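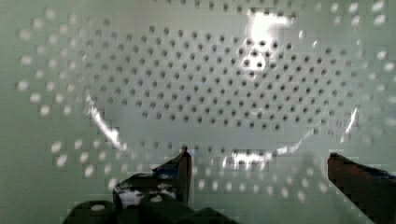
Kitchens that hire out crockery and utensils handle the same few shapes thousands of times a month, and most of that handling is still done by people. Clundard, an equipment supplier based in Drekport, introduced its Uta handling service in August. The service places a robot arm, a two-finger gripper and a wrist camera at a customer's sorting bench under a monthly agreement that covers installation, training and repair. Paweena Sombatkul, who directs the program, and Wilmer Montoya, its lead applications engineer, met with us at the company's offices to discuss what the service offers and where its limits lie.

Ms. Sombatkul explained that the decision to offer a service came from early customers. "We began by quoting a purchase price, and the conversations were short," she said. "A kitchen manager does not want to own an arm. She wants the bench cleared by six in the morning."

The standard agreement includes a library of 246 utensils and vessels, with 20 further items added at the customer's request during the first month. Mr. Montoya described colanders as among the more demanding entries. "A plain bowl gives the camera a rim and a smooth wall," he said. "A white plastic colander gives it several hundred holes, and they change as you look at them. Across the base they read as dark dots. Up on the side wall the light comes through and they turn pale. Add the glare from a ceiling lamp and you have a surface that the early software did not like at all."

The present version was trained on 2,000 recorded approaches to perforated items - colanders, steamer baskets and slotted trays. Mr. Montoya said that the wrist position of the camera is of particular value when the gripper reaches inside a vessel, where a camera fixed above the bench may have its view blocked by the arm itself. The fingers carry blue strips on their inner faces.

Asked about reliability, Ms. Sombatkul referred to a trial at Pritchard, a catering hire depot, where the arm worked the overnight bench and staff recorded each item it set aside for a person to deal with. Of 596 perforated items presented during the final week, 31 were set aside. "That is higher than we want," she said. "Most were nested tightly, one colander inside another. The arm is permitted two attempts and then it stops. We prefer a stop to a cracked rim."

Berwyn Eynon, the depot manager at Pritchard, confirmed the arrangement by telephone. He was satisfied with the support received, including a call-out on a Saturday, but considered the training sessions too brief for new night staff. "Two hours was enough for the supervisors," he said. "The others needed a second visit, and we had to ask for it."

Ms. Sombatkul accepted the point. A second training visit is now part of the standard agreement, and separation of nested items is under development. Glassware and knives remain outside the service. Inquiries from depots and institutional kitchens are handled by Elis Griffiths in the Clundard customer office.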